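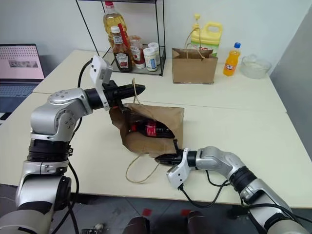

Reijo Huttunen was already pouring the coffee when I got to his kitchen in Comley, and he had set out two kinds of rye bread so that I could, as he put it, argue with him properly. He baked for a living until his knees gave out, and now he bakes for the neighbors, for the Monday choir, and for anyone who stands still long enough on his porch.

I had come to ask about the starter. People in town talk about it the way other families talk about a grandmother, and it does have a name – Kokkonen, after the farm where his mother got her first spoonful.

"She carried it home in a jam jar inside her coat," he told me, buttering a slice for me without asking. "It was winter and she was afraid it would freeze. I am 97 percent sure that story is true. My sister says it was a pickle jar, so there is your other three percent."

He has kept it going for 30 years on his own, and his mother had it long before that. I wondered if there was a secret to it, and he laughed so hard he had to put the knife down.

"Flour and water! You feed it, you leave it alone, you feed it again. People call me in a panic and say it smells like nail polish. Well, it's hungry. You would smell bad too."

Search this site
Enter keywords
Go

We talked for a good while about the bakery years, which he remembers mostly by the oven. It was an old Adero, bought secondhand, and it ran hot on the left side, so every loaf had to be turned halfway through. On the Saturday before Christmas they would bake 400 loaves in it, starting at two in the morning, with the radio on and the back door propped open in the snow.
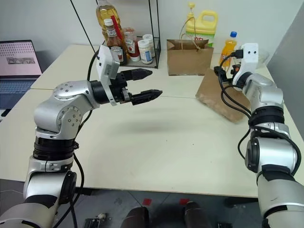 "I burned my arm on that door so many times I stopped feeling it," he said. "But I cried when they took it away, you know. My wife thought somebody had died." He still has the handle, in a drawer with the birthday candles and the good scissors.

These days he makes 13 loaves a week in an ordinary kitchen oven, and he has opinions about that as well. He likes a heavy pot with a lid for wheat bread, but the rye goes in flat and plain, straight on a hot tray, and it should sit wrapped in a towel until the next day. He was firm on that last point. I admitted that I never make it past the first hour, and he shook his head at me in a kindly way – he has grandchildren with the same trouble.

I asked who gets the starter after him. He has given away so many jars by now that he has lost track, though he knows one went to Oregon and one was fed to a dog by mistake.

"The dog was fine in the end, but it was a long night at the vet," he said, and he got up to look for a jar for me.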